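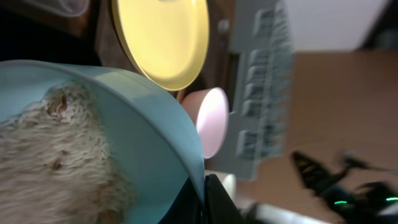 Repair morning moves to the Sudport hall

From May the repair morning will be held in the lower hall at Sudport, in place of the old reading room on Gavalas Street. Doors open at 9.30 on Wednesday and the last item is booked in at noon. There is step-free access from the car park side. The front door has two steps and a stiff handle.

Bring one item per person. Lamps, radios, toasters, chairs, clothing and small toys are all fine. We can't take microwaves or anything that runs on petrol. If your item needs a part, please buy it beforehand and bring the packet with you.
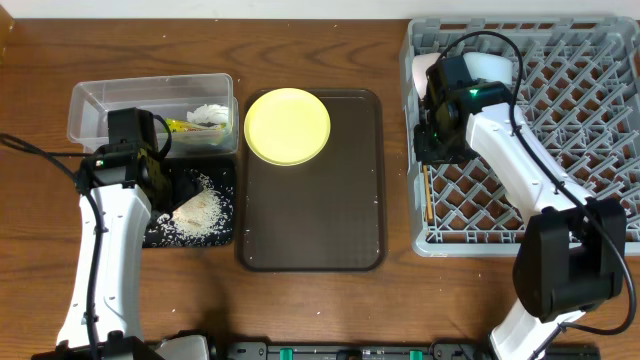
Fedir Polishchuk will be on the electrical table again and has asked that people empty the crumbs out of toasters at home. Sewing is at the far end near the windows. Emiliano Lozano is taking on chairs and other glued furniture, which usually need to be left with us overnight in clamps. You will get a ticket and can collect the next day between two and four.

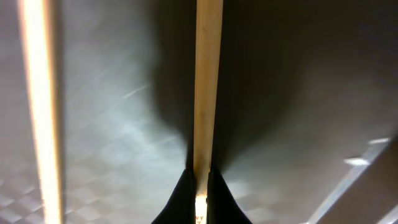
Parking is free for the first 30 minutes, then paid at the machine, which takes coins and cards. The Namwood bus stops outside the library, a short walk back along the main road.

There is no charge for repairs. A tin for donations will be by the door, and last season it paid for the new extension leads and a second soldering iron.

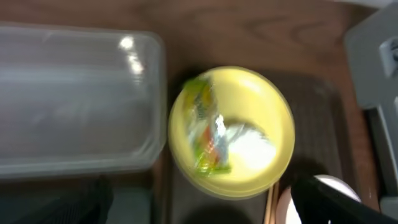 The hall holds 50, so at busy times you may have to wait in the corridor. Tea is served from ten. To book a place for a larger item, ring the Grustima office on extension 1541 and leave your name and what needs mending.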